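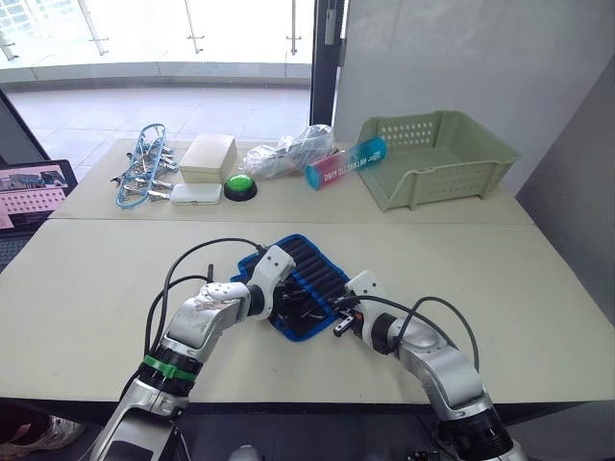 Both arms at the tool roll, front table. Arrieta cell, December.

Progress report to the Dralance equipment fund, second period
Prepared by Casimiro Zabala

Where the money went

You asked for fewer adjectives and more receipts. The arms are in place and came out of last period's budget, so they cost you nothing this time except patience. This period's big purchase was the gripper service kit from Zendero, at 2972 dollars, after a quote, a corrected quote, and a second corrected quote that matched the first. The two tables were already ours. We have 400 dollars left in small parts, and Ghazal Amini has plans for all of it.

What the cell is working on

The tool roll remains our main task. It is black fabric with blue edging and narrow pockets, and it has strong opinions about lying flat. We picked it because the Cesasex proposal promised "soft goods handling," a phrase I wrote myself and have had time to regret. One gripper holds an edge while the other works the far side, which is also how most people fold a fitted sheet, with similar language.
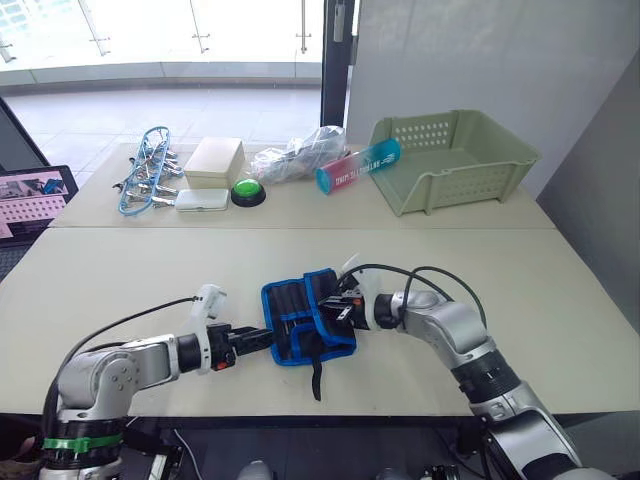 Spending requested for next period

1. Spare gripper fingers, 2 sets. We own none. The current fingers have a lead time of 3 weeks to replace, and I would prefer to learn about that delay from a spreadsheet.

2. Cable guides for both arms. The cables loop over the forearms in a way the installer called normal. Ghazal calls it something else. She wants clips and sleeves, and I have stopped arguing.

3. Duplicate task objects. Slim tools pulled from a roll have a way of migrating into desk drawers, so we would like a second roll and a second set to go with it. 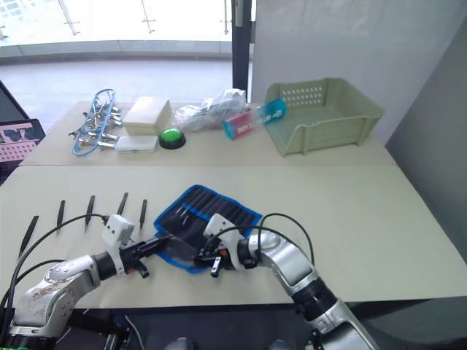
4. A service visit. The warranty covers parts and leaves labor to our imagination. I have asked for a fixed price and received a brochure.

What we are not asking for

A third arm. It came up at the planning meeting, and the minutes record a silence. Two arms are enough for the roll, and the rest of the work planned for this table (button, basket, box) can be done with the same hardware.
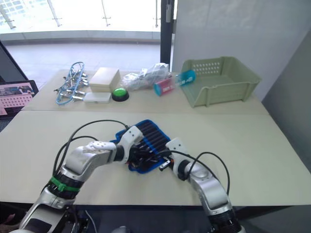

We would also like to push the vision upgrade back one period. The price is likely to change, and I'd like to have the fingers and the cable guides settled before we add anything else that plugs in. If the fund prefers to release the money now, we will hold it in the equipment line and try to look responsible. Ghazal has the itemized quotes and will send them once Zendero decides which of its part numbers are current.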